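The Carry-On Method

Kuldeep Ahuja did not believe in the bag. He had said so when his sister ordered it, and he said so again when it arrived at her flat in a box with a card that read Welcome to the Sunell Family.

"You don't join a family by buying luggage," he said.

"You haven't even seen it."

"I've seen the price."

Meera cut the tape with a butter knife. She was flying to Perth with two kids and a husband who packed his shoes first, and she had decided that the trouble with every trip they had ever taken was the suitcases. Hard shells, she said. They bullied you. You packed to the shape of the thing instead of to the shape of your life. Kuldeep recognised this as a sentence she had read somewhere, probably on the back of the box.

He had come over to fix the tap. The tap was in pieces on a tea towel and he could have gone back to it at any point.

"It's cream," he said.

"It's oat."

"You're going to put a cream bag on the floor of an airport."

"I'm going to carry it."

"For four hours? With Dev asleep on your shoulder?"

She had no answer for that, so she went and got the booklet. There was a booklet. It had been written by a person called the Pudonon Coach, with no other name given, and it set out a way of packing that was supposed to change how you felt about leaving home. Kuldeep read the first page standing up. Then he sat down and read it again, in case he had missed the part where it said something.

"'Invite in what you need,'" he read out. "Do the socks get a written invitation?"

"Give it back."

"'Leave a third of the bag for who you will become.' Meera. You'll become a woman with a third of her clothes in Melbourne."

She took it off him and laid it flat on the table with the salt on one corner to hold it open. Their mother had packed for whole families out of one tin trunk, with pickle jars rolled in petticoats, and nothing had ever broken except once, and that was the fault of the railways. There had been no coach. There had been a great deal of shouting, and their father sitting on the lid.

He reminded her of this.

"I remember the shouting better than you do," Meera said. "I was the one who got told off for the pickle."

Kuldeep turned a washer over in his fingers. He hadn't known that. He was six at the time and had been allowed to sit up front with the tickets. In his version the jar had simply gone, the way things did, and everyone had smelled of lime until the Tripathi uncles met them at the station with a van.

"It was the railways," he said.

"It was me. I moved it so my book would fit."

She said it quite lightly, smoothing the booklet. In the next room the kids were arguing about which of them was allowed the window, which would go on until boarding and probably past it. He thought about pointing out that a soft bag would not have saved the pickle either. It seemed like a fair point. He kept it to himself and went back to the tap.

When he had the thing together again he turned the water on, watched the join for a full minute, and didn't trust it. He put a saucepan underneath. Then he dried his hands and wandered over to the table, only to look at the stitching, because you could tell a lot from stitching and he expected to be proved right.

The stitching was all right. He wasn't going to say more than that. The lining was dark at least, so it would hide a leaking shampoo, and a bit of thought had gone into the zip. He tugged at one of the tabs on the top corners. It held. He tugged harder.

"If you break it you're buying me another one."

"I'm testing it. Somebody should."

"So?"

"So it's a bag."

"High praise."

"The strap'll go first. It's always the strap." He looked at the booklet again, upside down this time. "How long did you say you've got? For the packing?"

"It says 20 minutes, if you do it properly."

"With those two? Rubbish. Three hours."

"Then you'd better stay for dinner," said Meera, and she went to call the kids. He heard her telling them to bring one thing each, the thing they would be sorriest to leave, and he heard Dev ask if it could be the fish.

Kuldeep pulled out a chair. He moved the salt, turned the booklet round to face him, and found step one. 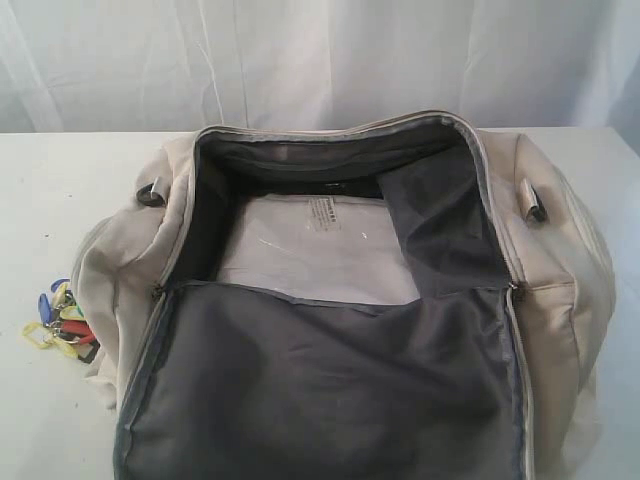
Step One: Open the Bag and Wait

"Wait for what?" he said, to the empty kitchen, and checked the saucepan.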